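4.2 The Top of the Machine
Evelien Kuipers and Olumide Okafor
March

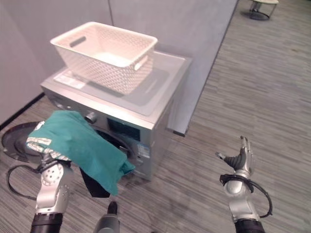

Laundry studies have always been generous to the inside of the washing machine. Temperatures, spin speeds, and the disappearance of socks each have a respectable literature. The top of the machine has been left to look after itself, and households have filled the gap with everything they own. In the Dridau diaries, participants used the word "top" more often than the word "drum," usually while complaining about something that was on it.

We had asked them to write down each garment's stops between being worn and being put away. Over the study period, 51 households returned usable diaries, and these contain 2,367 entries in which a stop was named. (A fifty-second household returned a diary made up entirely of remarks about the neighbors' dryer. It was read with interest and excluded.) Entries were coded by Kuipers and by Shivam Bhatia, who disagreed at length over whether a chair is furniture or storage. The coding sheet now has a category called "chair."

Front loaders get the worst of it. A lid that opens has to be cleared before each wash, so a top loader enforces a kind of discipline on its owner. The front loader asks for nothing, and its upper surface stays free for detergent, mail, single gloves, and in one Luik household a sourdough starter. Participants who had moved from one type to the other described the change as "getting a shelf." Two of them later described it as "losing a shelf," by which they meant they could no longer find it.

The basket deserves more attention than we planned to give it. Figure 7 shows a white plastic basket, empty, on top of a silver front loader, with a strip of the top left open in front of it and a green cloth held by the door. In our terms this is a parked basket: it has a place to be, and the place is not the floor. Diarists who parked the basket on the machine wrote about loading as one job. Those who kept it elsewhere wrote about two jobs, the second of which was going to get the basket.

Figure 7. Parked basket with free strip.

We call the leftover space the free strip. It is where a person puts the thing that was in a pocket. Okafor proposed measuring it and was talked out of this, on the grounds that it changes size whenever anyone comes home. Its importance shows mainly when it's missing. One Visadport participant, whose basket covered the whole top, recorded washing the same bus pass 3 times in March, and blamed the bus company.

Small cloths behaved differently from clothes. Shirts and towels traveled in the basket; kitchen cloths were carried over by hand, one at a time, and often joined a load that was otherwise ready to go. Ruben Goossens, reading an early draft, suggested that we call these "late entrants." Mārtiņš Priedītis suggested that we call them rags. We have kept "late entrants" in the tables and used "rags" everywhere else in conversation.

None of this tells us whether a tidy top makes for cleaner laundry. The diaries did not ask, and the participants, who had been writing about socks for weeks, were in no mood for a supplement. Section 4.3 takes up the chair.

Related items
Folding as Deferred Labor: Notes from Trestholm
Where the Pegs Go
The Hallway Pile and Its Defenders

Contact the authors | Copyright Trestholm Papers in Household Studies | Back to top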